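7/21/23

Rain all morning, so I gave up on the garden and stayed in with the last of the Brakley letters - my great-aunt's, the ones she wrote home from the boarding house the summer she was 19. I do love her handwriting, even when it slopes right off the page. I read six before lunch, copied out 2 in full and put the letters away afterwards so I could think.
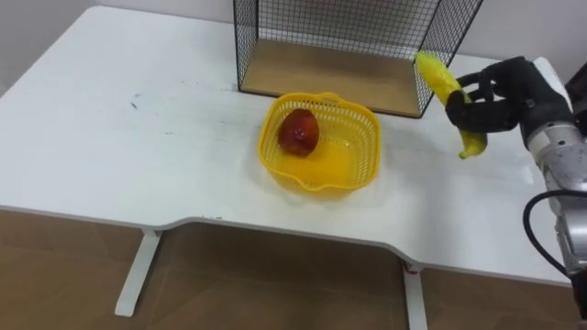 The Dimitriou summer

Such a lot of fuss over a lodger! Mr Dimitriou owed some 100 shillings by July, and she was plainly sweet on him all the same, going on for pages about his singing on the stairs and his dreadful boiled fish. I rang round the family this evening to ask whether he ever paid up, and we were on the telephone for ages, as we always are. 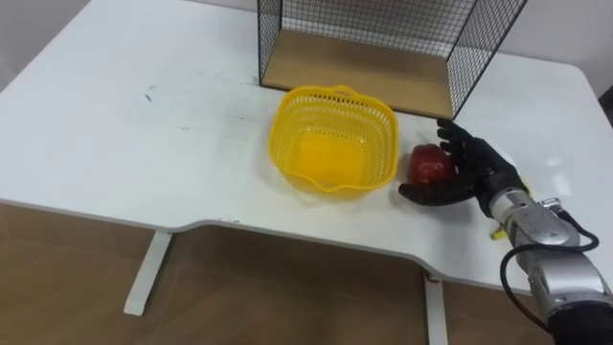
Nikola thinks he paid every penny and sent her a shawl besides, and that my mother had it until the move. I shall look in the blue trunk tomorrow, if my knees allow.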